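Studotwood Discovery Center
Learning Pages for Young Visitors
Rules for Robots: How We Work Safely Around a Robot Arm

Almost every place you visit has rules. A swimming pool has a rule about running, and a library has a rule about noise. Workrooms with robots have rules too. Some of them are for people, and some are for the robot. This page explains the rules used in the Studotwood robot workroom and the reasons behind a few of them.

What is a standard?

A standard is a set of rules that many people have agreed to follow. Standards are written down, so that everyone can read the same words. When two workrooms follow the same standard, a person who moves from one to the other will already know how to stay safe. Our own rules are kept in a blue binder called the Jirkano Handbook. It is 70 pages long, and every adult who works with the robot must read all of it before the first day of work.

Rules for people

Long hair is tied back, and loose sleeves are rolled up. Scarves and necklaces are left in a locker.

A yellow line is painted on the floor. Visitors stay behind the yellow line while the robot is switched on, even when the robot is still. A robot that is standing still may only be waiting for its next instruction.

There must always be 2 trained adults in the room. One gives the robot its instructions. The other watches and stays close to the red stop button. The person at the stop button has no other job and may not read, write or use a telephone.

Anyone may call out "Stop!" at any time. The robot is then stopped at once, and no one gets into trouble for calling out by mistake.

Rules for the robot

The robot must move slowly when people are nearby. It may not reach past the edge of its work area. It must also control how hard it squeezes. The part of a robot that takes hold of things is called a gripper, and its fingers can be much stronger than yours. Before any new task, the adults choose a limit for the squeeze and write it in the log.
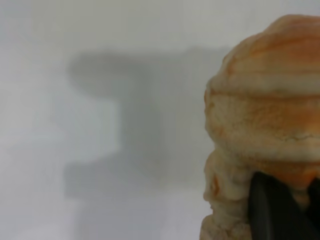
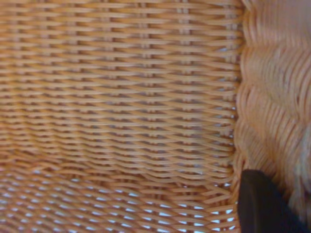
The robot's black gripper can be seen in both pictures.

Good practice means doing a job carefully every time, even when there is no written rule for each small step. A person learns with practice how tightly to hold an egg or a heavy book. A robot has to be given that information, or has to learn it from many tries. Think about the lumpy cream and orange object in the first picture, which looks rather like a pastry, and then about the woven wicker in the second. Their surfaces are very different, and the team should not expect one way of holding to suit them both. The wicker has small gaps between its strands, so the team would also need to think about where a finger could catch. Questions like these are asked before the robot starts – and asked again whenever a new object is brought in.

Checking the robot

The robot is checked every morning before it is used. The adults look at the cables, the gripper fingers and the floor of the work area. They press the stop button to make sure that it works. If any check fails, the robot stays off until it has been repaired and the whole list has been done again from the beginning.

After every 100 hours of work there is a longer inspection. This is done by Cyprian Olszewski, our safety officer, together with an engineer from Dudek. They measure the strength of the squeeze with a special tool called a force gauge and compare it with the limit in the log.

Why everything is written down

Each task is given a number in the log. If something goes wrong in task 501, the team can turn to that line and find out who was in the room, what the robot was asked to do and which limits were set. The log is there to help people learn from mistakes – it is not used to blame anyone. Our partners at Skustex read it each April and suggest changes to the rules.

Words to know

Gripper: the part of a robot that holds things.
Limit: the most that is allowed.
Log: a written record of work that has been done.
Inspection: a careful check.

Something to try at home

Choose a job you do often, such as setting the table. Write down the rules that keep you and other people safe while you do it. Then ask an adult to read your rules and tell you if any are missing.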